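« Older posts
Filed under: Makers, Knitting

Coffee with Bernardo Marinho, hat knitter

I'd been promised 15 minutes and I got most of an afternoon, plus two slices of a very good lemon cake. Bernardo Marinho talks the way he knits, which is fast and while doing something else (he finished an entire ribbed brim while I was hunting for a pen that worked!).

He started in Rosness, where he'd moved for a job at a boatyard and found himself cold from September on. "I bought a hat and it fell apart in the wash," he told me. "Then I bought another one and it itched so much I gave it to my brother. So I thought, okay, how hard can this be?" Pretty hard, as he tells it. The first one would have fit a pumpkin. He still has it, he uses it to keep a teapot warm, and no, he wouldn't let me take its picture.

These days he knits under the name Wavby, mostly plain beanies in dark wool, and he sold 312 of them last year from a spare bedroom. I asked why he doesn't do stripes or pompoms or any of that. "People ask me for a pompom every single week," he said, laughing. "I'm not against pompoms! I just don't wear them, and I don't make what I don't wear."
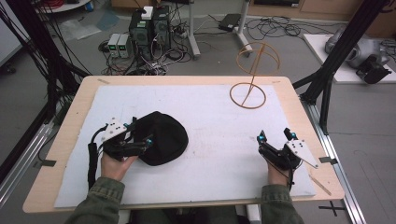
A black knit beanie, folded over on itself.

We got onto yarn, of course, and this is where I had to ask him to slow down. He buys from a small mill in Lirnholm and has strong feelings about the black, which he says is the hardest color to knit at night. "You can't see your stitches. I dropped one in August and found it 5 inches later. I said some words." He rips back more than I would ever have the patience for. If the crown decreases don't sit right he'll take out the whole top and start over, and he can spend up to 2 evenings on a hat that someone is going to leave on a bus.

Does that bother him, the bus thing? "No, no. A woman wrote to me that she lost hers and wanted the same one again. That's the best email I ever got."

He keeps every pattern change in a school notebook, and the current version of his basic hat is row after row of tiny pencil numbers that I couldn't make head or tail of. I tried to copy down the cast-on and he took the pen away from me, very politely, and wrote it himself. 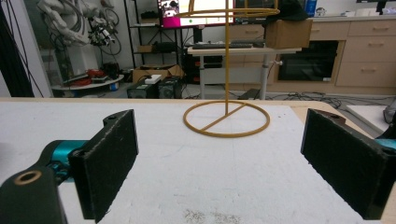

Photo: Salgado

I wanted to know about washing, partly for you and partly for me, as I have felted two hats in my life and I'm still sore about both. "Cool water, a little soap, leave it alone," he said. "Everybody wants to rub. Don't rub. Press it in a towel and lay it flat, and go do something else." He's also firmly against hanging a wet hat on a hook, because the crown stretches to a point and you end up looking like a garden gnome.

The waiting list is at 536 names now, which made me choke a little on my cake. He shrugged. He could hire somebody, he said, and he's been asked to, but he likes sitting by the window with the radio on and he doesn't much like being anybody's boss. For next winter he's thinking about mittens. "Maybe. Thumbs are annoying."

I put my name on the list before I left. Charcoal, no pompom.

Share this post | 5 comments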